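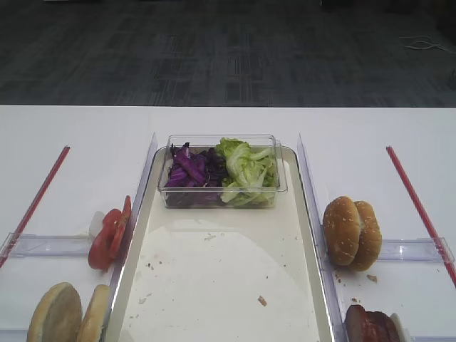 [Nalcombe Food Service List] Re: Burger station, layout and supplies

27 Feb 2025
Posted by: Office of Dining Operations, Nalcombe
Print this message | E-mail this message

To all subscribers:

The Office has received the inquiry below from the Durkport dining hall and is replying to the full list, as other sites will be setting up the same station next month.

> To the Office of Dining Operations:
>
> We have read the December guidance on the burger assembly station and request clarification before we order supplies. Our questions concern the shredded cabbage and the lettuce. The guidance calls for both but does not state whether they are to be held in separate containers. Our counter is narrow, and a second container would leave little space for the buns.
>
> We would also like to know whether the round paper liner is required when the tray itself is washed after each meal period. Our staff find that it slides.
>
> Durkport Dining Hall

The Office responds as follows.

Cabbage and lettuce. A single clear container is acceptable. The purple cabbage is to be placed on one side and the green lettuce on the other, meeting at the middle, with no insert between them. Sites that used an insert in December reported that lettuce became caught beneath it and was thrown away at closing. The container belongs at the far end of the tray, where it does not interfere with assembly. Lettuce should be torn or shredded by hand on the day of service. Cabbage may be shredded the evening before and kept covered in the refrigerator. When either side runs low, the container is to be taken away and replaced with a full one. Fresh product is not to be added on top of old.

Paper liner. The liner remains part of the standard layout. It is to be laid flat in the tray and changed whenever crumbs have collected on it, and in any case every 20 minutes during the lunch period. The sliding described by Durkport has been raised by 2 other sites. It is usually the result of placing the liner before the tray has been fully dried.

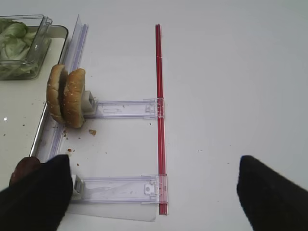
Buns. Sesame buns are to be split before service and stood on edge, the two halves side by side with the domed tops facing outward. The practice of stacking halves flat, which the Ballau site has followed, flattens the lower buns and loosens the seeds. Split buns should not be left out beyond the meal period. Any remaining are to be sent back to the kitchen for bread crumbs.

Clear panels and racks. These are to be wiped with a soft cloth and mild soap. Scouring pads and glass cleaner containing ammonia are not to be used on clear plastic. Brackets and other small openings should be checked for seeds at closing, particularly at the lower level, where they are easily missed.

Ordering. Requests for containers and liners should be submitted through the Kanagaratnam supply portal under the heading "Cold Line." Orders are normally filled within seven business days. Sites are asked to order liners by the sleeve and to refrain from placing separate orders for single packs.

The written guidance will be revised to reflect the above. Until the revised version is distributed, this message should be kept with the December copy at each station. Further questions may be sent to the list or to the Office directly.

Office of Dining Operations
Nalcombe

2 replies | 7 shares | Print | E-mail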